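Mets Home Stores
Minutes of the operations meeting, August 2, 2021

Present: Ilze Uibo (chair), Indrek Ozoliņš (minutes), managers of the Dodel, Romberg and Sultavitz stores.
Apologies: none received.

1. Minutes of the last meeting
Approved with one correction. The rent figure under item 3 was for Romberg and had been entered under Dodel.

2. Sultavitz lease
The landlord has offered a renewal of 4 years at the present rent, with a break option after 2. Ilze Uibo said the store covers its costs but has not grown. The Dodel manager asked whether the smaller unit next door had been looked at. It has, and the loading access is poor. Agreed to accept the renewal, subject to the landlord repairing the rear door — this must be in writing before signing.

3. Stock count
Romberg finished its count with 97 lines out of balance, most of them in kitchen textiles. The manager put this down to returns being scanned under old codes. Dodel and Sultavitz will count in September.

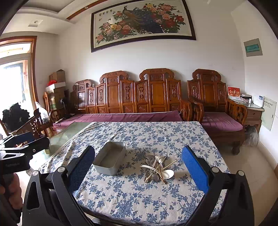
4. Clearance of discontinued tableware
There are 1398 pieces left across the three stores. Ilze Uibo wants them off the shelves before the fall range arrives. Boxed sets will be marked down first and loose pieces sold singly at one price. Romberg asked how to show the loose pieces. Agreed on a table near the entrance with a patterned cloth, blue flowers on cream or similar, and a plain gray bin for spoons and chopsticks so they do not end up in a heap beside it. Signs to come from the office.

5. Opening hours
Dodel asked to close an hour earlier on weeknights. Sales for the last hour are low, but staff contracts would need changing. Held over until Indrek Ozoliņš has the payroll numbers.

6. Other business
The card readers at Sultavitz are still dropping out. The supplier has been called twice — Ilze Uibo to follow up.

Next meeting in September, at the Romberg store.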